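From: Esau Maintainers
To: esau-users mailing list
Date: Tue 18 February
Subject: Re: [esau-users] Planner stops short of goal after update to release 14

Thank you for the detailed report. The maintainers have reviewed the log and the scene file attached to your message, and our reply is given below each quoted part.

> After moving our site from release 13 to release 14, the base
> planner refuses goals that it accepted before. We use the Noiphan
> house scene with no changes. The goal is next to the dining table.
> The planner returns NO_PATH, although there is a wide stretch of
> floor in front of the goal.

The behavior was reproduced on our side with the unmodified Noiphan scene. Release 14 changed the way the cost map treats furniture. Earlier releases used one box for each object, taken from the floor to the top of the object. Release 14 uses the collision mesh when one is supplied, and falls back to the box when it is not. In the Noiphan scene the tables have a mesh and several of the chairs do not. The result is that the space under a table is now open in the map, while a chair standing next to it is a solid block, and the block is then widened by the safety margin.

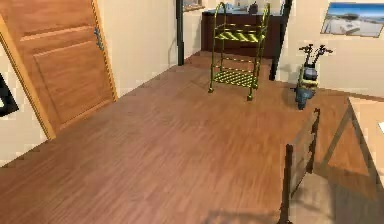

The safety margin is set by the key base.inflate in the site file. Its default did not change between the two releases. What did change is the order of the steps: the margin is now applied before small gaps are closed. A goal which lay just outside the blocked area in release 13 can therefore lie inside it in release 14. Users who place goals by hand near furniture are the most likely to be affected.

> We also tried raising the sample limit from 2000 to a larger value,
> with no effect. Is the limit still read from the site file?

The limit is still read from the site file. It has no effect in this case. When the goal cell is blocked, the planner returns before the first sample is drawn, and the limit of 2000 is never reached. We accept that the message NO_PATH is misleading here. A separate code, GOAL_BLOCKED, will be added so that the two cases can be told apart in the log.

> Last, the arm controller appears to hold its position for a long
> time near the floor before the run is marked as failed. Is this
> related?

It is related only in part. The Bavik arm controller waits for the base to report a final pose before it starts a reach. If the base planner fails, no pose is sent, and the controller holds until its own timer ends. The timer is set to 15 seconds by default. Sites may lower this value with the key arm.hold_timeout. We do not advise setting it to zero, as the controller would then stop during normal replanning.
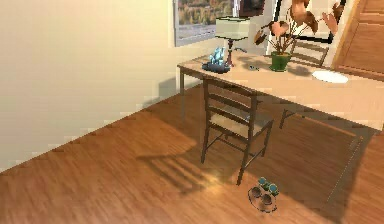

Noiphan scene, dining area: gripper low over the floor near the chair.

Until a corrected release is available, the following steps are suggested:

1. Set costmap.use_mesh to false in the site file. This restores the single box for every object.
2. If the mesh must stay on, run the command esau-check goals on the site file. It lists each goal that falls in a blocked cell.
3. Move any listed goal away from the nearest chair and run the check again.
4. Clear the map cache before the next run. Maps saved under release 13 are not rebuilt on their own.

Sites that share a map cache between several machines should complete the last step on each machine separately.

The correction to the order of steps has been merged to the main branch and is being tested against the Noiphan and Jalby scenes. Subject to the results, it will be included in the March release. The missing chair meshes are a matter for the scene package and have been entered there as a separate item. Please follow that item for further news about the scene files.

Reports from other sites are welcome. When writing to the list, please include the site file, the full planner log and the version line printed by esau-check. Logs that have been shortened by hand are difficult for us to use. Replies should be kept in this thread.

Esau Maintainers
esau-users mailing list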